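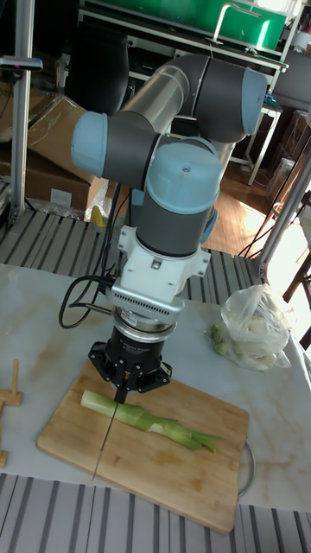
Pointer drift on Vosus chin joystick after upgrade to Drusent driver 4. Reported by Leonilde Gouveia, Hetstead, 3/17/23. With the stick released, the pointer creeps down and left until it stops. It doesn't reach the screen edge - it settles near the lower-left corner, much where the tip of the knife is resting on the cutting board, and stays there until the stick is moved. Dwell click is set to 800 ms, so anything under the pointer at that spot gets clicked. On this desktop that is the program launcher.

Priority: high. User has no other pointing method.

Checked so far:
Different USB port, no change.
Second computer with the old driver, no drift. Stick hardware looks fine.
Mounting arm tightened at the wheelchair clamp, no change.
Dead zone reads zero in the profile. It was 70 before the upgrade.

Comment, Birger Bakke: The upgrade imports profiles saved before February but drops the dead zone and centre offset. Polling interval and button mapping come across correctly. Re-entering 70 by hand stops most of the creep, but the offset still has to be recalibrated.
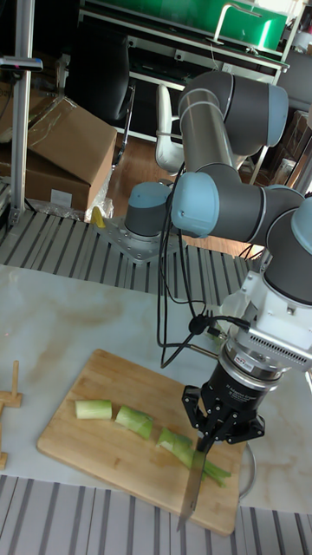 Can the centre be recalibrated without using a keyboard?
Hold the sip switch for 3000 ms with the stick released, then let go at the second tone. The driver samples the rest position and writes it to the current profile.

Comment, Leonilde Gouveia: Done. Two attempts needed, the first timed out before the second tone. Pointer now stays put. Dwell turned back on at the same setting.

Comment, Birger Bakke: The time-out is logged separately. Please save the profile under a new name - the old file will be imported again if the driver is reinstalled.

Status: workaround accepted, open pending fix to profile import. Assigned to Ivar Aasen.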